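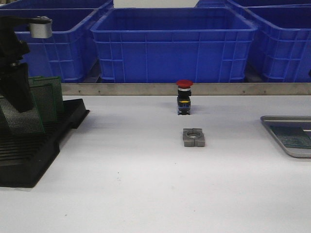

Chapter 6
Inventory: The Art of Owning Too Much and Still Running Out

In this chapter
Why businesses hold stock at all
What a unit on a shelf costs per year
Cycle stock, safety stock and dead stock
When the records and the shelves disagree

6.1 The bracket problem

Palacios is a medium-sized maker of control panels for commercial ovens. One January its purchasing manager, Refugio Varela, was offered a discount on mounting brackets if he would take 1,000 of them in a single order. The usual order was far smaller. Varela did the sum on the back of a delivery note, liked the answer, and signed.

The brackets arrived on a Wednesday and were put where there was room, which was in three different places. By spring the oven design had changed and the new panel used a clip. Six brackets had been used. The other 994 were in excellent condition and remained so for years.

Meanwhile the company ran out of screws. These cost next to nothing, and their absence stopped the assembly line for two days. Varela, to his credit, kept the delivery note pinned above his desk and showed it to anyone who came to him with a bargain.

Most of what you need to know about inventory is somewhere in this story. Palacios had too much stock and too little stock in the same building in the same year, and its total inventory figure, the one printed in the annual accounts, looked perfectly healthy throughout.

6.2 Why hold stock at all?

Students meeting this subject for the first time often conclude that the ideal inventory is zero. Accountants meeting it for the fortieth time sometimes agree. The trouble is that customers want things on the day they want them, and suppliers deliver on the day they deliver. Stock fills the gap between the two.

We will call the stock used up between one delivery and the next cycle stock. Safety stock is the extra kept for late trucks and sudden orders. Dead stock is the portion no customer will ever ask for, although it is rarely labeled that way and usually has a defender in the sales department.

6.3 The price of a full shelf

A part on a shelf looks as if it is doing nothing. In fact it is tying up cash, taking up rented floor, being insured, and growing steadily less useful. Together these make up the holding cost, normally stated as a percentage of the item's value per year. Managers who can quote the purchase price of a part to the penny will often have no idea what it costs to keep.

Set against this is the ordering cost: the paperwork, the freight, the hour spent at the loading dock. Order rarely and you pay to store. Order often and you pay to order. Section 6.4 shows how to find the quantity at which the two costs balance, and Section 6.5 explains why Varela's discount was never included in his calculation quite the way he thought it was.

Key terms: cycle stock, safety stock, dead stock, holding cost, ordering cost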